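3 min read

July, evening

Spent most of the day on the claims extract. Purneck sent the new file layout just after nine and it has 14 fields we did not have before, most of them optional. I went through them one at a time and marked the ones our clinics could fill in now. It came to fewer than I had hoped.

The test load finished before lunch. 2,512 records were rejected, nearly all for the same reason - the discharge date was in the wrong format. Grallesport had the same trouble in spring and fixed it at their end. I have asked for their script but had no reply by the time I left.

The afternoon call with the data users ran over. Flekholm want the files monthly. Holanda would sooner keep them quarterly and have them cleaner. I said I would write up both and what each would cost us in staff time. There was a long stretch on who may see postcodes, and we did not settle it. My own view is that the first half of the postcode is enough for most of the requests we get, and I should have said so on the call.

Home by seven. Soup, then the washing up.
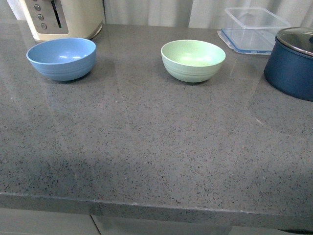

Photo: author's own

Read the draft release policy afterwards, all 30 pages. Section four still refers to the old application form and the appeals part gives no time limit. I made notes in the margin and will type them up tomorrow, before the next test load. Must also ring about the server space - we are down to the last 200 gigabytes and the new files are bigger.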